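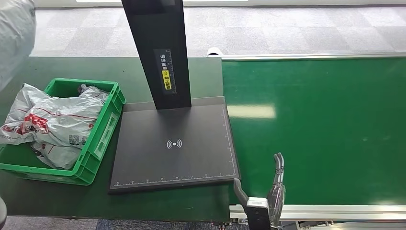 Minutes of the packing and returns meeting, Ildale site, Wednesday, August 20, 2025. Hala Kabbaj chaired. Present were the two shift leads, the returns clerk, a buyer from the Tanura office and the maintenance lead. The main subject was the intake bench and how parcels get from the crate to the belt. The green crate to the left of the scanning plate is being filled above the rim, with a bag hanging over the side, and the shift leads asked for a fill line. It was agreed that bags should stop at the handle slot.

Print | E-mail

1. Minutes of the last meeting
Accepted with one correction. The order for tape went to Clurkari, not to Eide.

2. Intake bench
The returns clerk reported that parcels are still being put on the plate with the waybill underneath. The label on the column says to place the waybill facing up, but it is in Chinese and new staff at Ildale do not all read it. An English label will go next to it. The maintenance lead asked that nothing be stuck over the measuring scale on the column or over the ruler along the bottom of the plate - both are used when a bag has to be measured by hand.

There was a longer discussion about soft bags. A crumpled bag measures larger than it is, and Clurkari has questioned the sizes on 130 parcels from the last billing period. The day shift flattens each bag by hand before it goes on the plate. The evening shift has not been doing this. Both shifts will do it from Monday. The clerk will go through the questioned parcels and bring the result to the next meeting.

Action: English label - maintenance lead. Parcel check - returns clerk.

3. Crates
The buyer has a price from Eide for 10 more crates of the same size. The evening lead would prefer a shallower crate, as the bags at the bottom are hard to reach and tend to get left until the end of the shift. The day lead said shallow crates would not stack on the present carts. It was decided to order three shallow crates on trial and hold the rest of the order.

Action: buyer.

4. Belt
Small flat bags have been catching at the near end of the belt, where it meets the workbench. Maintenance will look at the gap there and check that the side rails are tight. Until then, bags are to be set down well onto the belt and not pushed across from the bench. The day lead also asked about glare from the ceiling lights on the belt, which makes pale bags harder to see late in the day. Maintenance will price a diffuser. No decision was made on moving the lights.

Action: maintenance lead, before the end of August.

5. Empty bags and waste
Opened bags are to go in the sack under the returns desk. They have been turning up in the crates with unopened ones, and two were scanned a second time. The Tanura office wants the labels cut off before bags are thrown out. The clerk said this takes time she does not have on heavy days. Hala will raise it with Tanura.

6. Any other business
The evening lead asked for a second stool at the bench. Agreed.
The hand cart with the bent wheel is still in use. It is to be taken off the floor today.

Next meeting in the small office, same time. The clerk will send out the parcel figures beforehand.

Filed under: Warehouse Meetings, Returns
0 comments | Print | E-mail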